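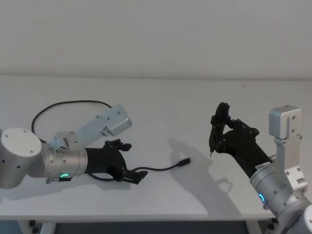
Two arms over the white table

From: Reinaldo Queiroz
To: Tillurard surf list
Date: Sunday, May 23, 2021
Subject: Re: Prumero swallowtail, first impressions

> Surfed the new Prumero three mornings running at Devholm and I'm sold.
> The double concave makes it go faster the moment you stand up, and the
> shop says the new cloth keeps it lively for years. I dropped down from
> my 6'4" and didn't miss it once. Anyone on the fence should just order.

Glad you're having fun on it, but I'd like to slow this down a little before six more people put deposits in.

Three mornings is not much. By your own report from last week they were all waist high and clean, and I have yet to ride a board that felt bad in that. My old Nogueira felt like magic for a week too. By January I was back on the beat-up one with the yellow deck. 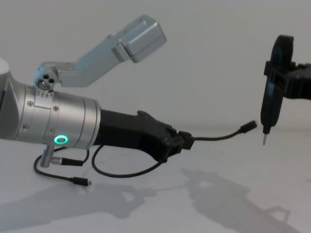

Silver arm on the left, black gripper on the right

On the double concave: maybe. You also went shorter, changed fins and moved your stance up, all on the same day. I don't see how you can say which of those did it. Put your old fins back in and ride it again, then tell us.

As for the cloth keeping it lively "for years," the shop has been selling the thing for 15 weeks. Who has had one for years? I asked them on the phone and got a lot of talk about flex and nothing about how many came back with dings. They did say to keep it out of a hot car, which is what everybody says about every board.
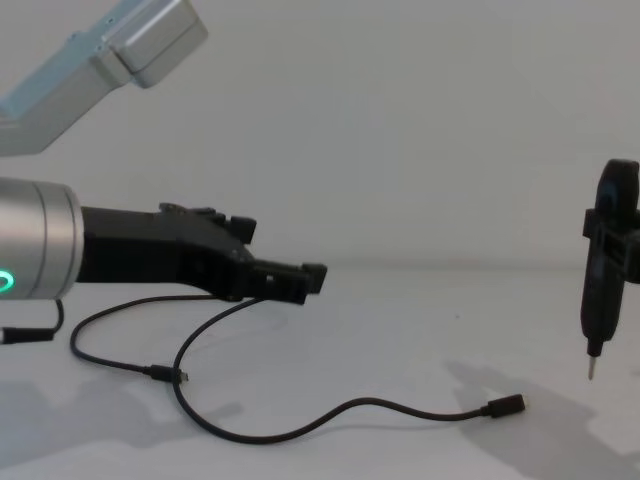
Volume is the part I'd really push on. You weigh 68 kilos and you paddle a lot. There are people on this list with over 17 years on longboards and bad shoulders who are going to read "didn't miss it once" and buy the same size. The rail is thin too, and the outline gets narrow early — a bit like the black gripper in that last picture, wide back at the wrist and then tapering toward the tip. Fine if your back foot is always where it should be. Mine isn't, and on a weak day I want some width under it.

If you bring it down next time it's chest high and a bit bumpy, I'll swap you for an hour. I'll bring the Nogueira and the 7'2" so there's something to compare with. If I'm wrong I'll post that too.

Do you still have the old fins, or did they go with the 6'4"?

Reinaldo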